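Association Pasow - Marché des créateurs et ateliers jeunesse
Compte rendu de la réunion de coordination du 17 avril 2021

Présents : Kartini Setiawan (présidence), Perla Ocampo, Vsevolod Ivanyshyn, Satish Pisharody (secrétariat)
Excusé : Chandrasekhar Kurian

1. Approbation du compte rendu précédent
Adopté sans modification.

2. Attribution des emplacements
P. Ocampo présente l'état des inscriptions pour le marché d'août. 92 demandes reçues, 54 emplacements disponibles : 38 dossiers passent en liste d'attente. Les dossiers sans attestation de responsabilité civile sont classés après les dossiers complets, quelle que soit la date de dépôt. Les exposants de la cour Golau conservent le plan de l'édition précédente, sauf l'allée nord, réduite pour maintenir le passage des secours.
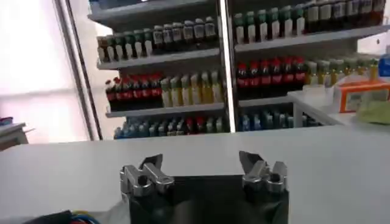
La longueur de façade reste fixée à 2 mètres par stand. V. Ivanyshyn demande que les demandes de stand double soient refusées tant que la liste d'attente n'est pas épuisée. Adopté, une abstention (K. Setiawan).

3. Électricité et matériel
Le devis de la société Kurup pour les coffrets et le câblage de la cour s'élève à 407 euros TTC, montage compris. V. Ivanyshyn relève que le démontage n'y figure pas - à clarifier avant signature. Le raccordement des stands alimentaires sera traité sur une ligne séparée.

4. Ateliers 13-17 ans
Trois ateliers sont retenus : sérigraphie, gravure sur lino, reliure. Les séances se tiendront à la salle Prakness, le matin uniquement. L'autorisation parentale est exigée à l'inscription et non le jour même. S. Pisharody signale que le règlement de la salle interdit les encres à solvant ; la liste des fournitures sera corrigée en ce sens. Pour la sérigraphie, chaque participant apporte un textile en coton clair, lavé sans adoucissant.
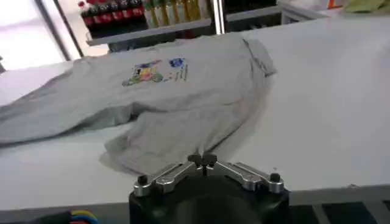

T-shirt gris clair à motif imprimé multicolore.

5. Communication
Le texte de l'affiche est validé sous réserve de l'ajout des horaires d'accès pour les exposants. Le choix de l'imprimeur est reporté, C. Kurian étant en charge des devis.

6. Actions
P. Ocampo : notification des attributions et de la liste d'attente.
V. Ivanyshyn : demande de devis rectifié à Kurup.
S. Pisharody : liste des fournitures, formulaire d'autorisation.
C. Kurian : devis d'impression.

Prochaine réunion : date à fixer par courriel.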